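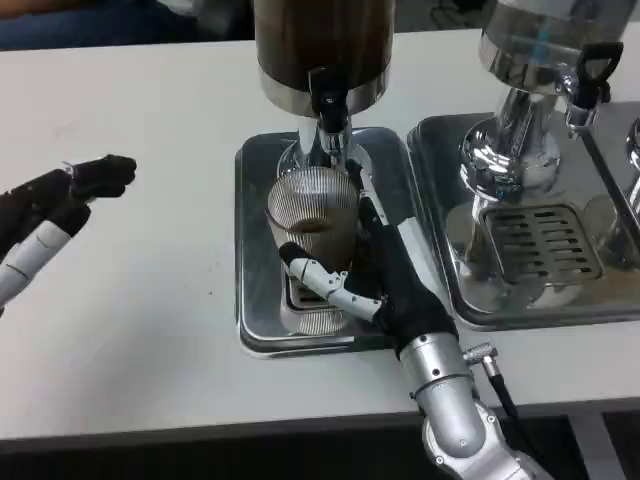 One hand on the glass, the other waiting its turn.

I went up to Wavanley to ask how you teach two hands to pour a drink. "Slowly!" said the researcher, laughing. Her method learns from 145 demonstrations.
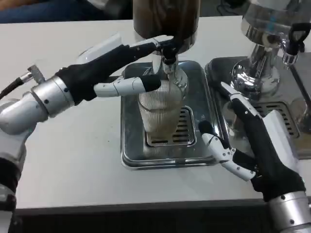

Both hands at the dispenser.

"The tap is the hard bit," she told me. 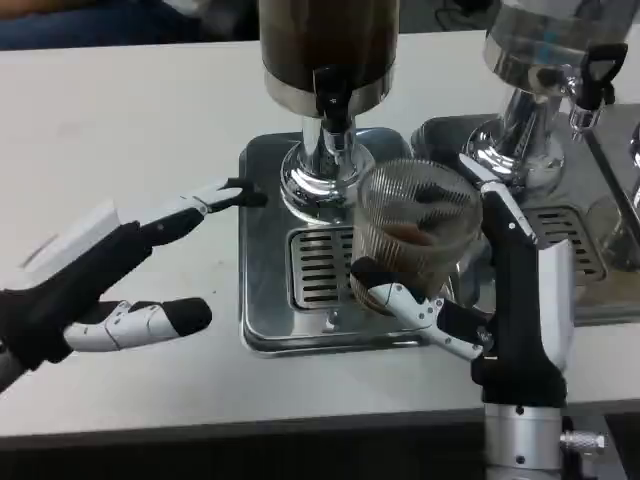
Holding the ribbed cup by the drip tray.

And the glass? "Easier, until it's full."
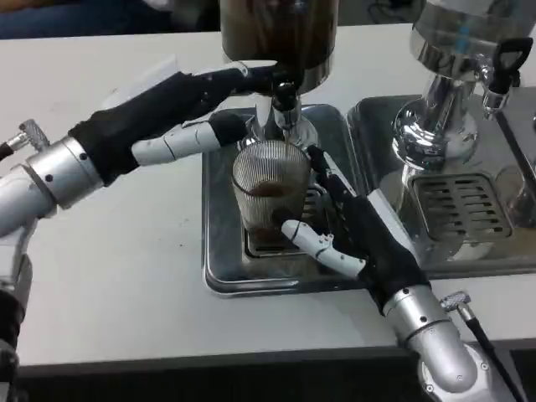 She wants tea added by July, and I fancied a cup myself.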